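### 3.2 Reading surfaces and glare

Complaints about tired eyes in the Tully reading rooms were collected in April from 159 regular visitors. Most of them worked at pale tables with visible grain, of the kind in Figure 1, and the lamps above were the same in every room.

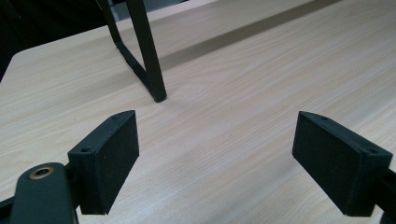 **Figure 1.** Light wood-grain tabletop.

Why did we ask visitors about glare before we measured it? A reader who already knows the measured value tends to adjust the complaint to it, and we wanted the first impression.

The answers were given on a scale from 0 to 100, where a higher score means more discomfort. Visitors who sat with the window behind them gave higher scores than those who sat beside it. The age of the visitor had little effect, which we did not expect after the pilot study in Sindura. Glossy paper made the scores higher at all seats, but the difference was small in the late afternoon. Table 2 gives the scores for each room.

Objects with a shine of their own, such as glass and steel, were treated as a separate source (Figure 2). 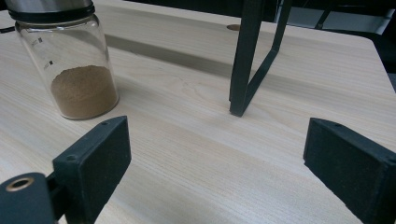 **Figure 2.** Glass jar with a lid on a light wooden table.

Kevin Hennessy objected to this separation in his comments on our draft, and wrote that "a reader does not divide the light by its source, so the score should not do it either." We have kept the two sources apart in Table 2, but the combined score is reported in Section 4.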